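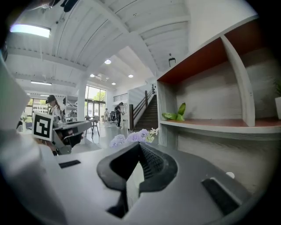
Section 4: Getting the Tumbler Level and Running Your First Batch

OK, so you've got the Zwane out of its box, the drum is on its rollers and the belt is on. If the belt isn't on, go back to section 3, I'll wait. This part covers leveling, loading and the first week of coarse grinding, and it's where most of the email I get comes from, so please read it all the way through once before you plug anything in.

I'm writing this for the small Zwane with the single rubber drum. If you have the older Fumcombe with the metal drum, the steps are the same except for the lid, and I've put a note about that further down.

1. Put the tumbler where it's going to live. It's going to run day and night for weeks, so not the bedroom! Mine is in the garage on an old bath mat, which takes the hum down a lot.

2. Check that it's level from end to end. I lay a short spirit level along the rollers. If one end is low, slide folded cardboard under the feet until the bubble sits in the middle. A drum on a slope walks toward the low end and rubs on the frame, and you'll hear it squeaking from the kitchen.

3. Run it empty for an hour. The drum should turn smoothly without stopping. If it stalls, the belt is too tight. Loosen the motor bolt a quarter turn and try again.

CAUTION: Unplug before you touch the belt. I know it's a tiny motor. It still got my thumbnail.

4. Sort your rocks. Everything in a batch should be about the same hardness, so agates with agates and jasper with jasper. Leave out anything crumbly or full of cracks. I mix sizes on purpose (mostly small, a few big ones) and they grind each other much better that way.

5. Weigh them. For this drum I use 1000 grams of rock, give or take a pebble, and that comes to somewhere near two-thirds full. With the water and grit in, mine weighed 1260 grams the last time I checked. More than that and the motor starts to run hot.

6. Add 2 level tablespoons of coarse grit and pour in water until it just reaches the bottom of the top layer of rocks. Don't cover them.

7. Wipe the rim. Then wipe it again! One grain of grit under the lid and you'll have gray soup on the floor by morning. Press the lid in, put the washer on and do the nut up finger tight.

NOTE for Fumcombe owners: your lid has a separate gasket. Rub a little petroleum jelly on it first. Frøydis Wallin wrote to tell me she uses a ring cut from a bicycle inner tube and hers hasn't leaked since August, so that's worth a try if you can't find the real ones.

8. Set the drum on the rollers, switch on, and look at it again after ten minutes. Any drips, take it off and do the rim over.

9. Open it once a day for the first few days to let the gas out, then leave it alone until day seven.

My longest coarse run was 161 hours on a batch of Usley beach stones, and they could have gone longer. If yours still have pits after a week, put in fresh grit and give them another.

CAUTION: Never pour the slurry down a sink. It sets like cement in the trap. I tip mine into a bucket, let it settle and dig the mud in behind the shed.

Changed 28 Feb 2007: water level in step 6 corrected. The old version had you filling it too high, sorry.

Section 5 is cleaning out between grits. Have an old toothbrush ready.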